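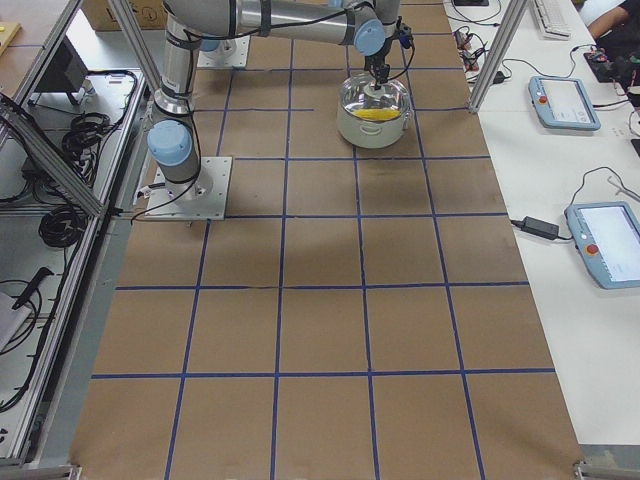
Mesa com papel pardo e fita azul.

março - Redação Stallis

A restauradora recebe-nos com café e uma paciência sem fim. Há 80 anos que a capela de Briem perdeu os azulejos, e ela fala deles como quem fala da família. "Eu ia lá em pequena, com a minha avó, e só via a parede nua - aquilo fazia-me uma pena!" 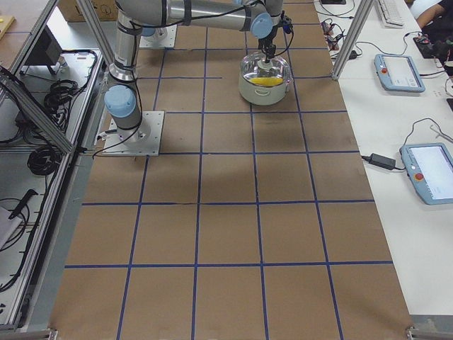 Dos painéis, conta, já voltaram 61 peças, quase todas guardadas em casas da vila. "As pessoas batem à porta com um embrulho e ficam a conversar a tarde inteira." Em maio espera reabrir a capela.

Contacto: Stallis, apartado 3216 | © Stallis | Voltar ao topo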